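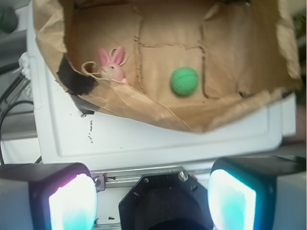
About Skamberg

Skamberg is a small shop that packs and sends out gift bags of little toys and craft supplies. There are three of us on a normal day. We started in the back half of a shoe repair place on Prellow Street, and we still have the counter from it, heel marks and all.

We are not fond of About pages. Most of them say the company was born out of passion. Ours was born because Moushumi Liyanage ordered a birthday gift for her niece and got a shoebox-sized carton with a plastic window, a plastic tray, a sheet of foam, a ribbon glued to the lid and one toy the size of a thumb. She did the math on what she had paid for and didn't like it. Guido Bellini, who had the shoe repair lease and too much room, told her she couldn't do it cheaper. On some orders he was right, and we'll get to that.

What we sell

Small things in a paper bag. A pink bunny and a ball of green yarn is a fair picture of an order. You choose the figurine, you choose the yarn, and we put them in a brown bag with paper handles. The list currently runs to 196 items, and we would like it to be shorter. Every time we drop something, two people write in to say it was the only thing they ever bought.

We don't sell "curated experiences." We don't have a subscription, although we have been told by several people with slide decks that we should. One of them was very sure about it. We asked how many customers stay past the second month and he said he'd get back to us in February. He did not say which February.

About the bags

The bag is plain kraft paper. It creases, and the handles twist out of shape if a child gets hold of them. We get mail about this. Some of it says the bag looked used, and our answer is that paper folded flat and then opened up again looks like paper that has been folded flat and opened up again. If the toy inside is damaged we replace it. If the bag is wrinkled we don't, and we would rather say so on this page than in an email at six in the evening.

You will not find the word "eco" on our labels. We looked into what it would take to use it fairly, and we weren't convinced by our own paperwork. A bag is less stuff than a box with a window in it. That's as far as we are willing to go.

Before an order leaves, everything gets laid out in a tray and checked against the slip. Moushumi brought that in after the Pillay order, when a school was sent yarn in the wrong color for the entire second grade. We sent 574 replacement balls. The school was nice about it, which made it worse.

Where the things come from

The yarn is wound for us in Nerkstead by a family business that would like to be left off the internet. The figurines come from two suppliers, and we change them when the paint gets sloppy. We don't claim that everything is handmade. Some of it is, and the item page says so when we know. When a supplier tells us something is handmade and can't tell us by whom, we leave it off.

Are we cheaper?

For one or two items, yes, usually. For a big order shipped a long way, often not – Guido keeps a list of these and brings it out at lunch. If you need bags for a large party, get a quote from somebody else too. We mean that.

Visiting

The counter on Prellow Street is open from 10 to 4. Ring the bell twice, the first ring tends not to work. You can look through the drawers and put a bag together yourself. Parking is bad and the city says it will improve, so plan on it being bad.

Questions about an order go to the address on your packing slip. Moushumi reads those. Offers to help us grow go to Guido.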